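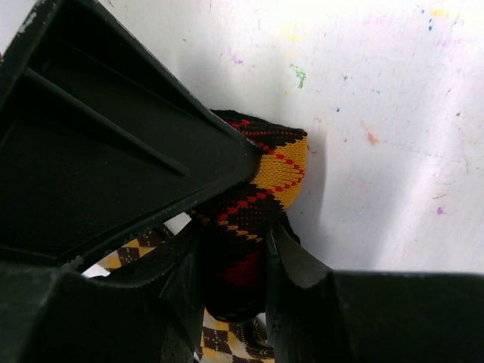

Clelora Coaching Institute for Civil Service Examinations
Maren Study Center: Safety Inspection Checklist with Comments
Date of inspection: November 9, 2023
Previous inspection: May

Marks used: OK / Attention / Not OK

1. Entrance and stairs
Main door opens fully to outside: OK
Handrail on both sides: Attention
Comment: Left handrail is moving a little at the second landing. It was written also in May. Please fix before the new batch for preliminary exam begins.

2. Lecture Hall A
Seats allowed: 43. Seats found: 43. OK
Path between rows free: Attention
Comment: Students keep the bags on the floor in the path. The shelf at the back has enough place for them.

3. Fire safety
Extinguisher, tag 2621, ground floor: OK
Extinguisher, tag 969, reading room: Not OK
Comment: The needle of 969 is under the green part. Kasano has the service contract and was informed by telephone the same morning. Until they come, a spare one stands beside the librarian desk.
Exit signs lighted: OK

4. Reading room
Fixed shelves attached to wall: OK
Loose shelf with old question papers: Attention
Comment: Upper two levels are too heavy, mostly bound current affairs magazines. Move them down.
Night lamp at exit: OK

5. Mock interview room
Cables covered: Not OK
Comment: Extension cord goes across the door. The candidate walks in looking at the panel and does not look at the floor. Put the cord along the wall.
Door opens from inside without key: OK

6. Electricity and water
Switchboard closed and labeled: OK
Drinking water filter changed: OK
Comment: Sugden filter, changed in time. The next date is not written on the sticker, please write.

7. Evacuation
Plan on every floor: OK
Practice done this half year: OK
Comment: Evening batch, 36 students, all came out by the main stairs. The morning batch did not have practice yet.

Items marked Not OK to be repaired first. Keep one copy at the reception and one in the office file.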